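Rentals > Furnished Studios > The Falton, Unit 5

The Falton is a four-story brick apartment house on MacPherson Street, two blocks from the Unard streetcar stop. It was built as a shoe warehouse and converted to rentals by Pelletier & Ouellet, who still own and manage it. There are 40 apartments in all, most of them studios and one-bedrooms.

Unit 5 is a furnished one-bedroom on the second floor, at the rear of the building. It measures 784 sq. ft. and has high ceilings, oak floors in the living room and bedroom, and two closets. The bedroom fits a queen bed with space left for a dresser. Windows face the courtyard, so street noise is low but morning light is limited.

The kitchen was redone when the last long-term tenant moved out. It has a gas range, a full-size refrigerator and a single-bowl sink. There is no dishwasher. Laundry is in the basement and runs on a prepaid card, sold at the front office. 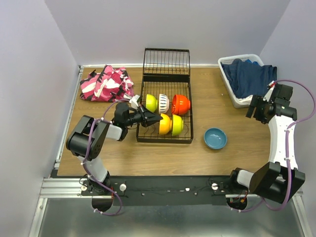 Listing by Solange Pelletier, leasing office
Updated January 19, 2018

Heat and hot water are included in the rent. Electricity and internet are billed to the tenant. The building is wired for Firov cable, and the hookup is in the living room next to the radiator. Window air conditioners are allowed if they are installed by the building.

Leases run 12 months. A six-month lease is available at a higher monthly rate. Cats are accepted with a deposit; dogs are not. Parking is in the lot behind the building, which has a waiting list of roughly 2 months. Bicycles go in the locked room off the rear entrance and may not be kept in the hallways.

Applicants need proof of income and a reference from a previous landlord. To arrange a showing, call the leasing office and ask for Solange or for Sheldon Ouellet. Keys for move-in are picked up at the front office before 5 p.m.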